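Home Forum > Floors and Walls > Kids' rooms and playrooms

Topic: Old marbled floor in a small playroom – cover it or keep it?

etelka_k
Posted Feb 7, 2023

We moved in January and the smallest room is going to be the playroom. The floor is a light yellow-green with a marbled pattern, faint orange and beige streaks in it. I would call it vinyl but I have not had a piece up to check. The walls are a very pale lavender, close to white, with a white baseboard.

My husband wants to lay click planks over the whole thing. I would like to leave the floor alone and spend the money on storage. The quote we got from Arnholm for planks, underlay and new baseboard came to 1,312, and that did not include moving anything.

The floor next to the big blue and white plastic piece, looking toward the wall:
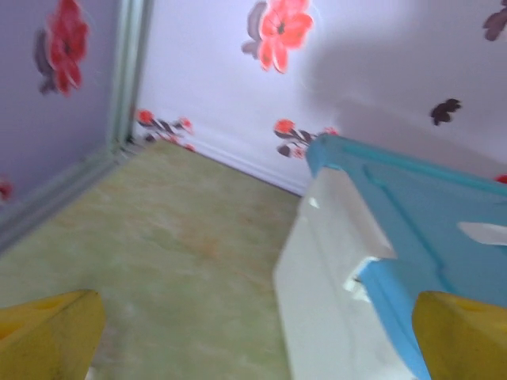

Floor color and baseboard, blue and white plastic on the right

Questions: would you cover it, and if not, what do you clean it with? Also, does anyone else find the green hard to match?

csonka_b
I'd keep it. I've pulled up floors like that in two rentals and in both cases what was underneath was worse. If it's flat and the seams aren't lifting, leave it.

For cleaning I use warm water and a little dish soap, then go over it again with plain water. Don't use anything with wax in it. Wax goes yellow and you will spend a weekend getting it off.

D. Zoega
Disagree. 1,312 for a small room is high, but that is a reason to get another quote. Planks are easier to live with. A mottled pattern hides dirt, and in a playroom I want to see the dirt so I can mop it up.

What are the dimensions? "Small" could be anything.

etelka_k
I'll measure tonight. We had Pintér out as well and they quoted 600, but that was planks only, with the old baseboard staying on and a strip of quarter round in front of it. I don't love quarter round.

krisztinaH
Quarter round is fine in a kid's room. Nobody is down there looking at it except the kid.

My concern would be the plastic furniture and toys. We had a slide on vinyl for two years and there was a dark mark where the feet stood. It never came out. I think it was a rubber pad doing it and the plastic was innocent, but check under yours every so often and move it a little.

csonka_b
+1 on rubber. Rubber-backed mats do the same thing. If you want a rug in there, get one with a felt pad and check that the pad is rated for vinyl.

D. Zoega
And if it's laminate, different story again. Then you don't want a wet mop near it. She said herself she hasn't checked. Take a transition strip off at the door and look at the edge before taking cleaning advice from anyone.

csonka_b
Fair. Do that first. Laminate will show a fiberboard core, usually brown. Sheet vinyl bends.

etelka_k
OK, strip at the door, will do. The room is 7 by 9 feet, so not much floor at all.

Here is the other thing I wanted to ask about. There are decals on the walls. Flowers or butterflies, red mostly, some with pink and white. My daughter likes them. I was going to repaint but now I'm not sure. The picture is very blurry but it's the corner I mean:

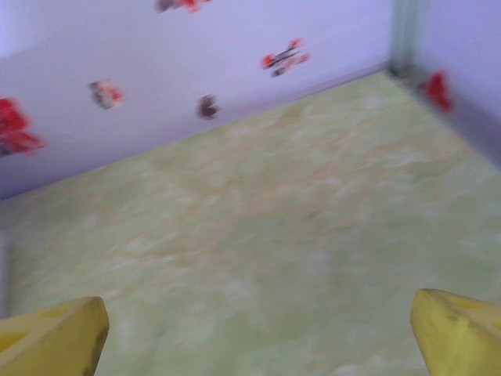 The corner with the decals. Red one on the left is the biggest

There is also a narrow grey-green metallic strip running up the inside corner. Can that be painted over or is it better left?

judit_boros
Leave the decals until she's tired of them. They come off with a hair dryer on low, start at one edge and pull slowly. If the paint under them is a cheap flat paint, some of it will come too, so have a bit of the wall color ready.

On color, pale lavender with that green is not a combination I would have picked, but with the red on the wall it holds together. If you repaint I'd go to a warm white. Avel has one in an eggshell finish that I used in our hallway and it wipes down well.

krisztinaH
I'd keep the lavender. Warm white next to a yellow-green floor makes the floor look more yellow. I tried it in a laundry room with a similar floor and repainted two months later.

judit_boros
Depends on the light. Mine faces north and it looks fine. Buy a sample pot and paint a board, then move the board around the room for a few days.

csonka_b
The strip: if it's metal, degrease it, scuff with fine sandpaper, metal primer, then wall paint. It's more work than it sounds and it will chip if a toy hits it. I would mask it and leave it as it is.

D. Zoega
Or pop it off and caulk the corner. Inside corners don't need trim unless someone was covering a bad joint.

csonka_b
Which is usually why it's there. I wouldn't open that up in a room she is trying not to spend money on.

etelka_k
Agreed, strip stays. Took the threshold off at the door last night and the edge bends, no brown core, so I'm going with sheet vinyl. Washed a test patch with the dish soap and it came up lighter than I expected.

So the plan for now is keep the floor, keep the decals and do the sample board with the Avel white and also a lavender a shade deeper. My husband has agreed to 300 for shelves. I'm looking at the low Trirex ones with the open fronts. Does anyone have those? I want to know if they need to be screwed to the wall.

krisztinaH
We have the Trirex ones, two wide. Yes, screw them in, even the low ones. Kids climb. You may need to notch the back for the baseboard or they stand off the wall a little.

D. Zoega
Still think you'll be laying planks in a year, but good luck with it. Keep the Pintér quote.

judit_boros
What height are the low ones? I'm looking for something to go under a window.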